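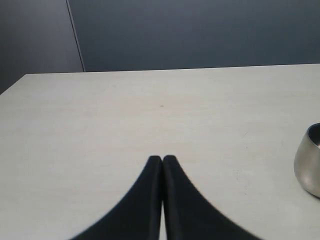 I finally finished ranked season in Pokby last night, and I ended it playing the character I swore off in February. Wondport is the slow one with the shield, and most guides put him near the bottom. I set the tablet up on the pale gray tabletop, against the dark blue-gray wall, and played 10 matches in a row with him. I won seven.

What changed my mind was the Safavi charm. It used to cost 237 coins and now it costs 95, so you can have it before the first gate opens. With it on, his shield comes back every 30 seconds - fast enough to hold the middle lane alone while your team takes the sides.

Hooman Karimi, who I play doubles with, still prefers Daster. She hits harder and she's easier to learn. But she falls apart if you lose the first fight, and we lose a lot of first fights. 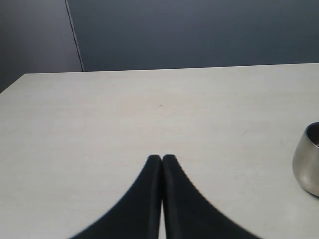 Two black fingertips, nearly touching.

My build is simple. Charm first, then boots, then whatever armor the other team makes you buy. Don't save his dash for running away. Use it to get in front of whoever is about to be hit, then put the shield up. I'm going to try him in doubles next season if Hooman agrees to it.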